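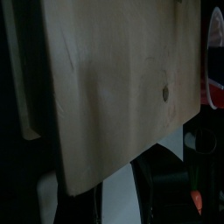 Chapter 7
Buying the Hand and the Eye: A Kit Review in Slow Motion

Before you start
You'll get more out of this chapter if you've already done the bench exercises in Chapter 5 and still have your notes on payload and reach. Keep a pencil nearby. There's some arithmetic, all of it easy.

New words in this chapter: wrist camera, working distance, occlusion, duty cycle, service plan, consumable, acceptance test.

7.1 The kit in the big gray case

I've bought a lot of robot parts over the years, and I've bought some of them badly. My worst purchase was a gripper that I loved in the catalog and that couldn't fit between the walls of the bin I needed it to reach into. I had the bin's measurements on a sticky note on my monitor the whole time! So when my editor asked for a chapter on choosing equipment, I decided to pick one kit, live with it for a while, and write down everything I'd want a student to ask before signing for it.

The kit is the Catidano, sold by a company called Stostulberg. It's what people in the trade call an end-of-arm package, meaning you already own the arm and this is everything that goes on the tip of it. In the case you get a two-finger gripper in black, a small camera that mounts at the wrist, the bracket that joins them, a cable set, spare fingertips, and a license for the Sillance software that records the camera view and the finger position together. Price as I write this is $3,000, with shipping extra. The arm is up to you.

You may never see a Catidano in your life, and that's fine. The questions carry over to whatever you end up looking at. I'll give my own answers as we go, grumbles included, and I'd like you to disagree with me at least once before the end-of-chapter problems.

7.2 Start with the job

When I teach this in person, somebody always opens the spec sheet first. I get it, spec sheets are fun. Close it for a minute and write two or three sentences about the job, using the dullest words you can find. Mine went like this:

"The arm works close to light-colored wood boards and small objects, including a slim rod and some toys. I want the camera to show me the board surface, the object, and the fingertips at the same time. The room light is whatever it is that day."

That last sentence turned out to matter more than the other two put together. We'll come back to it in 7.5.

Look at what those sentences leave out. There's no speed in them and no weight, for the simple reason that I don't care much about either one for this job. If you were stacking paint cans, you'd care a great deal, and your version would read differently from mine. Write yours now, before reading on, and don't fix it up later. You'll need the original for Problem 4.

7.3 What the wrist camera sees

Most first-time buyers picture the camera view as a tidy shot from overhead, the way a person leaning over a table would see it. A wrist camera gives you something a lot stranger. It rides along with the gripper, so the board tips and swings while the fingers stay put at the edge of your view. Straight things run at a slant. A board that looks small across the room fills your whole screen when the arm gets close, and whatever is off to the side turns up as a curve or a sliver that you have to puzzle over.
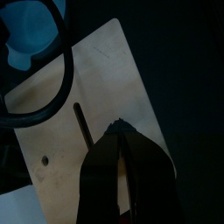

Figure 7.1 Wrist view of the Catidano gripper at a light beige board. The upper end of the thin dark rod is in plain sight; the lower end is hidden behind the fingers.

Spend a little time with Figure 7.1, as it has most of this chapter in it. The fingers take up a big share of the lower view, and that's normal for a camera mounted this close. When one thing blocks your view of another, we call it occlusion, and here the gripper is doing the blocking. You can tell me where one tip of the rod is. From this one view, you can't tell me where the other one is, and neither can any software that gets only this view to work from.

Is that a flaw in the product? I went back and forth. Dardo Lagos, who teaches the second-year lab down the hall from me and has strong feelings about brackets, thinks Stostulberg should have pushed the camera farther out to the side. He has a point. But a camera that sticks out is a camera that bumps into things, and I work in tight spots. With the stock bracket I got into places where Dardo's homemade one kept knocking on the edges. You're going to meet this trade over and over: a better view costs you room, and more room costs you view.

Now look at the board surface. There are soft gray smudges on it, a short line of faint pencil-like marks toward the upper middle, and a small round dark spot lower on the left. I was happy to be able to pick those out, given how dim the view is. For inspection work, faint marks on a pale surface are a good informal test of a camera, and you can set one up in your own lab with a soft pencil and a piece of scrap wood.

Try it yourself
Draw a row of pencil dots on a light board, going from firm to very faint. Bring your camera to its working distance (the distance it will be at when the gripper is doing its job, which you should have from Chapter 5). Write down the faintest dot you can still find. Dim the lights and do it again. Keep both results.

7.4 The fingers

I like these fingers. They narrow toward the tip, and that makes it possible to go after thin things without shoving everything next to them. The slanted face on the finger is a nice choice too, as it leaves a little more of the work in view than a square block would.

The tips are a consumable, which is a polite word for a part you'll be buying again. Textured tips grip well when they're fresh and then they get ragged, on this kit and on every other one I've used. So ask the seller three things: what a set of tips costs, how long a set lasts, and whether you can change one without taking the gripper off the arm. On the Catidano you can, with the small driver in the case, and I had the hang of it by my second try. I logged 313 close-and-open cycles on my first set during one long afternoon of practice (I got absorbed, what can I say). That's nowhere near enough to judge wear, and I mention it only so you'll know how thin my evidence is. When you read anybody's review, mine included, find out how long they used the thing.

My grumble is the color. Black fingers against a dark background are hard to see, and in Figure 7.1 the right-hand finger fades off into the dark behind it. If your program needs to find the finger edges in the picture, you'll be fighting this all day. A strip of pale tape along the outer edge would probably help, though I'd check with the maker before sticking anything near the moving parts.

7.5 Light, again

Remember the sentence about room light? The kit comes with no lamp. Stostulberg sells you a gripper and a camera and leaves the rest to your ceiling. In a bright lab you may never notice. In a dim one, the pale surfaces come through well enough and the dark things melt together into one shape.

There's an add-on for this. A small firm called Lightfoot makes a clip-on ring lamp that fits the Catidano bracket, and it weighs 40 grams. Do you need to redo your payload sum for 40 grams? Yes, you do! Dig out the Chapter 5 worksheet. The lamp sits at the far end of the arm, so every gram there counts against you in full, along with the gripper, the camera, the bracket, and the cable that hangs off all of them. Students leave out the cable almost every time.

One caution about lamps on shiny objects. A glossy surface will bounce the light right back at a camera mounted beside it, and you get a white patch exactly where you wanted detail. Wood is forgiving. Glossy plastic is much less so.

7.6 The software and the service plan

Sillance does two jobs. It records, and it plays back. The playback is the part I'd pay for, with the picture on one side and a plain line graph of finger opening on the other, and you can drag a marker through both together. My complaint is the export menu, which is buried two screens deep and forgets your folder each time you close it.

The license in the box runs out after a year. After that you're on the service plan, which covers updates, phone support, and a loaner gripper if yours goes in for repair. Read that part of the contract slowly. The words to hunt for are "loaner," "calendar days," and "who pays shipping." I called the support line twice with the same question, once in the morning and once at 4:30, and got the same answer from two people, so that's a good sign as far as it goes.

7.7 Writing your acceptance test

An acceptance test is a short list of things the equipment has to do, in your room, on your objects, before you agree to keep it. You write it before the box arrives. If you write it afterward, you'll end up describing whatever the kit already does well, and I say this as someone who has done exactly that.

Take the job sentences you wrote in 7.2 and turn each one into something you could watch and mark pass or fail. My second sentence asked for the board surface, the object, and the fingertips in view at once. As a test, it becomes: "With the gripper at working distance from the board, an observer looking only at the camera view can point to both fingertips, to the nearest edge of the object, and to a pencil mark on the board." Notice that I didn't ask for the whole object. After what we saw in 7.3, would you?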